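Call for Participants: Robot Open Day at Saromen

Posted 12/14/18

Have you ever wanted to tell a robot what to do and see if it listens? We are looking for 32 people to come to our open day in March and spend a few hours working side by side with the arms in our handling lab. You don't need to be an engineer. You don't need to have touched a robot before. If you can pick up a bottle and put it down again, you already know the job we are trying to teach, and we would love your help.

Saromen is a small group working on robot handling, which means everything that happens between "there is a thing on the table" and "the thing is now where you wanted it." We share our building with Binell, who make the soft fingertips we use on most of our grippers, and both teams will be there all day. Last year we ran this as a demonstration only. People stood behind a line of tape, watched, clapped a bit, and then asked such good questions that we ran out of time twice. So this year the tape is gone from the bottle tables and visitors get to take part.

What you will do

You will be in a group of four, with one of our staff at each table. The first part is a short tour and a safety talk, 20 minutes in all. After that your group gets its own arm. You will guide it by hand to begin with, then with a controller, and you will work through a set of everyday pick-up jobs. Toward the end you get to set up a job of your own and another group's arm has to try it. Last year's staff trial of this part got very loud, and we hope yours will too.

Between rounds we will ask you to fill in a one-page sheet: what felt easy, what felt odd, where you thought the arm would do one thing and it did another. Those sheets are the part we really want. We have been at this so long that we no longer notice what is strange about it!

The bottle table

Most people start here. A drinks bottle looks like the simplest thing in the world to hold, and it is a wonderful problem. Clear plastic is hard for a camera to make sense of, since whatever is behind the bottle shows through it and the shine moves when the arm moves. The walls give when you squeeze. You will have the wrist camera's view on a screen next to you while you work, so you can compare what you see from your chair with what the arm sees up close.
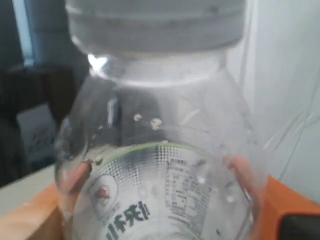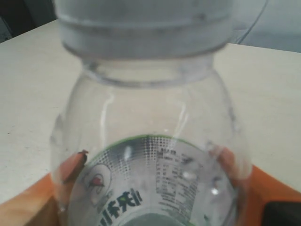

Both views: a clear bottle between the two fingertips, with the back of the label showing through the plastic.

It takes people a minute or two to get used to that view. The cap is huge and blurry, the print on the label runs backward, and you have to work out where the fingers are touching by looking through the bottle itself. Then something clicks and you stop looking at your hands. Watching that happen to a first-time visitor is one of my favorite things about this work.

The other tables

There will be a folding table (dish towels, mostly), a sorting table with hardware of different sizes, and the Schwerdtfeger bench, which is our oldest arm on our heaviest base. It is slow and it hums, and it is the one the kids' group asked to see again last time. The Gradivov demo runs on its own schedule in the back hall. That one is for watching only, as the arm moves fast and works inside a cage, but you can stand close to the window and the team will talk you through it.

Who we are looking for

Anyone 16 or over. We would like a real mix: people who cook, people who fix things, people who work on their feet, students, retirees. Left-handed people, please do apply, because our controllers were set up by right-handed people and we suspect it shows. You should be comfortable sitting or standing at a table for stretches of half an hour. Two of the tables can be lowered for wheelchair users, and there is step-free access from the parking lot. If you are under 18 we need a signed note from a parent or guardian.

You do not need to bring anything. Please wear closed shoes, tie back long hair, and leave dangling scarves and bracelets at home or in the lockers.

What you get

Lunch, coffee all day, and a look at parts of the lab we don't normally open. We cover local bus and train fares – keep your ticket. There is no payment for taking part. Everyone who joins will also get a copy of the write-up once it is done, with plain charts and no jargon, and an invitation to the evening where we talk it over.

A word about recording

The wrist cameras record while the arms are in use, and we keep those recordings together with the arm movements. They are pointed at the tables, though your hands may come into view now and then. Your name is kept apart from the recordings and your sheet carries only a group number. You will get the full consent form by email before the day, and you can stop at any point and still stay for lunch.

When and how to apply

The open day is in March; doors open at 9:30 and the hands-on session starts at 11 sharp. We will send the date and directions to everyone who is offered a place. To apply, write to Gudrun Reuter at the Saromen front desk and tell us, in a few lines, what you do with your hands on a normal day. Please also mention any food you can't eat and whether you'd like a lowered table. If you want to come with a friend, say so and name each other in both messages – we will do our best to put you in the same group.

If we run out of places, we will keep a waiting list. The back hall and the Gradivov demo are open to walk-in visitors in the afternoon, no sign-up needed.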